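Linen shrinks after the first wash, how much should I add when I cut?

Posted in Sewing and Fabric, 9 replies, 2,131 views

Annag Kinnear
Hello to all. I am sewing for two years, mostly cotton, and now I want to make curtains for my kitchen from a linen that is called Flekis in the shop. The window needs a finished length of 53 inches. The lady in the shop told me that linen becomes shorter in the wash, but she did not tell how much, and the label says only "wash separately." My question is, should I wash the whole piece before I cut, or can I cut it longer and wash the curtains when they are ready? I do not have a dryer. I dry on a rack near the window. I would like to have them on the window in November, when my mother comes to visit.

Evander Farquharson
Please wash before you cut. I made the same mistake with a set of napkins. I cut them very exactly, I sewed the corners very nicely, and after the wash every one was a different shape. When the fabric shrinks after sewing, the thread does not shrink together with it, and the hem becomes wavy. You cannot iron this away.

What I do now: first I sew a zigzag along the two cut ends, so that they do not fray in the machine. Then I wash the fabric at the same temperature I will use later for the curtains. Not colder. I do not fill the machine, because linen keeps hard creases if it has no place to move. When it is still a little damp I pull it flat on the table and iron it from the back side.
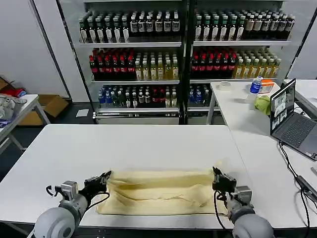 lennox_hems
I do not agree with the part about ironing it damp from the back. If you iron before measuring, you can stretch the linen longer than it really is, and later it goes back. Let it dry flat, measure it, and iron after this. For the rest I also say wash first. For the extra fabric, wash a small square and measure it before and after, then you have your own number and you do not need ours.

Evander Farquharson
This is a fair remark, thank you. I press and do not push the iron, but I did not write it. Annag, for the hem please also count the top, where the rod goes. Many people forget it.

Flarby
just buy polyester

Annag Kinnear
Thank you for the answers. I cut a test square yesterday evening and it is in the machine now with some towels. I will sew the zigzag on the big piece tomorrow. One more thing, the rod is quite thick, so must I make the channel wider also for the shrinking, or is it enough to measure it after the wash?

Evander Farquharson
After the wash is enough. Lay the fabric around the rod, pin it, and leave a finger of space.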